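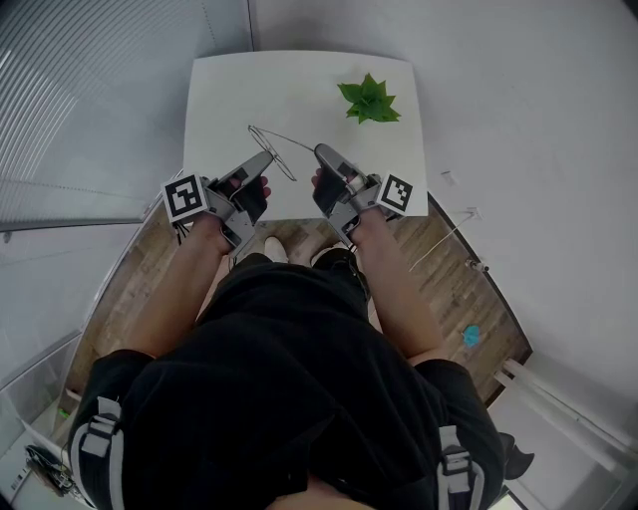
Droltix Recorder Manual
Home | Install | Calibrate | Record | Export | Help
Last updated: Mon 19 February

5. Checking marker tracking before you record

The tracker works out where each gripper is from the square marker on its side. It does this very well until it can't see one, at which point it guesses, with great confidence. Run this check at the start of every session.

1. Put on the harness, pick up both grippers and start the Droltix Recorder. Wait for the status line to read READY. It will say ALMOST READY first, for longer than seems fair.

2. Open Tracking > Live View. Each marker should have a colored outline and the right label, LEFT or RIGHT. If the labels are swapped, use Swap Sides. Crossing your arms also works but is not supported.

3. Hold both grippers over the near edge of the table, tips toward the middle, and stay still while the counter runs to 100.

4. Read the score for each side. Anything under 38 is a fail. Clean the marker, turn your wrist so that it faces the camera, and repeat step 3.

5. Open and close each gripper 7 times. The width graph should return to zero each time. If it drifts, go back to Calibrate.

Note: Thin objects such as bent wire often don't show up in the depth view. Tracking is not affected, since it never looks at the object. Label these takes THIN so the planner team in Letville knows to use the color stream.

Caution: Do not reprint a marker at "whatever size fits the paper." The software believes the size in the settings file and will place your hand in the next room.

Caution: Recordings made before the May release use the old Vutora file layout. Convert them before you merge. The merge tool will accept them as they are and ruin both sets without a word.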